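About the Gurkby Group

Gurkby is a small research group in Salenley that works on one question: how much a robot can learn about handling soft things from watching its own past attempts. We publish our methods, including the ones that did poorly, and a print bulletin for the labs and food plants that follow our work.

Our main result so far is a training method we call Cuvell. Most grasping systems are trained on successful picks. Cuvell also keeps the near misses and teaches the robot to rank them, so it gets a sense of how far off a grasp was. In our last round we used 3000 recorded attempts, of which 2699 were usable. A policy trained on all of them did better on baked goods it had not met before than one trained on the good picks alone. The gain was smaller for flat items, and we are still working out why. 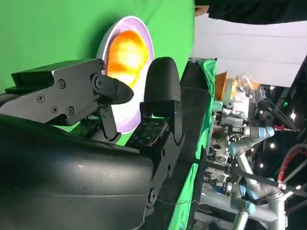

Gurkby Bulletin, Issue 125, p. 4

We run the same tasks on different hardware. A two-finger gripper gives clean data and is easy to repair. Jointed hands take longer to tune, but they can wrap around a shape. The tasks stay plain on purpose: a green cloth, a dish, and something round and orange to handle. Anas Hakim sets the tasks and Solveig Bakke writes the ranking code. Lyle Esposito keeps the arms running.

The group was started by Issa Shboul and Nisreen Sayegh, who met while working on packing lines at Ó Gríofa and wanted more time for the problems that kept stopping the line. Nisreen still handles our industry contacts. Issa edits the bulletin.
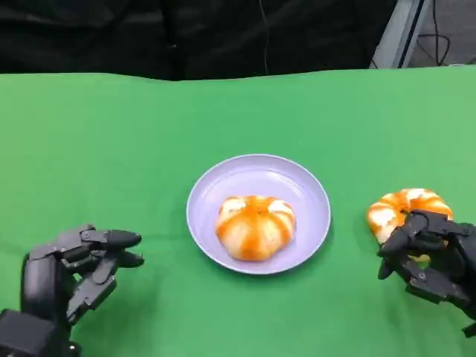
Work with two hands is newer for us. The hard part is deciding which hand should act and what the other one should do in the meantime. At present we train each hand on its own rankings and then fine-tune the pair together. Results will be in the January issue.

The bulletin goes out to over 2000 readers and is free. Back issues can be requested from Issa. Visits to the lab are by arrangement, mornings only, and start at 9:30.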